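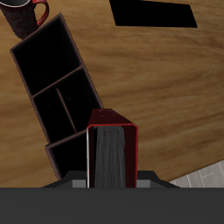 When a prize goes to a person who helps migrants, the newspapers write for one week and then they stop. I do not complain about the prize. I complain about the week.

I came to this country at the age of nineteen, and for the last six years I have given my Thursday evenings to the parish hall in Grube, where newcomers get help with letters, forms and school registration. So I am not neutral. I also do not speak for my parish, which has people of every opinion in it, and some of them will not like this essay.

Last spring our diocese announced the Sokcombe Award, a new honor for "courage in welcoming the stranger." The winner receives a medal, a dinner and 1000 dollars for a charity. There were 80 nominations. I read the short biographies of all of them, and they were good people. One had driven a bus of families across two borders. One had hidden a father in a church basement during a winter. I would be proud to know any of them.

But almost every biography told about one night, one border, one decision. Very few told about the second year. In my experience the second year is the hard one. In the first year people bring you blankets, and a choir sings for you at Christmas. In the second year your rent goes up, your daughter is ashamed of your accent, and your papers are still lying in some office. The people who welcomed you have started another project. They still greet you after Mass, very kindly, and they ask if you are "settled now." You say yes, because it is the short answer.

The Gospel of Matthew says, "I was a stranger and you took me in." I have heard many sermons on this verse, and most of them stop at the door. They do not ask what happens on the day after, when the stranger is in the kitchen and does not know where the spoons are. In the book of Ruth, which I love more each year, the welcome takes a whole harvest season. There is food in it, and land, and family law, and some gossip. It is a slow book about a slow thing.

The Notarero Fund, which supports many of the church programs in our area, reported that it assisted 2417 people on arrival last year. The same report says that 2357 of them received help "within the first three months." I looked for the number who received help after two years. There is no line for it in the table. I do not believe that the fund is hiding something. I believe that the donors never asked, and a person who writes a report answers the questions that were asked.

A friend from the mosque on Jendier Street told me that they have the same problem with their own donors. They found a simple way. Each new family is matched with another family for three years, and the promise is made aloud, at Friday prayers, in front of everybody. If you move away, you must find your replacement yourself. I was a little jealous when I heard it.

We could do this too. It would cost less than the award dinner. I would also ask the diocese to change one rule, so that a person can be nominated only after five years of the same work. Probably the list would be shorter, and the biographies would be boring to read. There would be a lot in them about dentists and bus passes. I would read them all the same, and I would go to that dinner if they invited me.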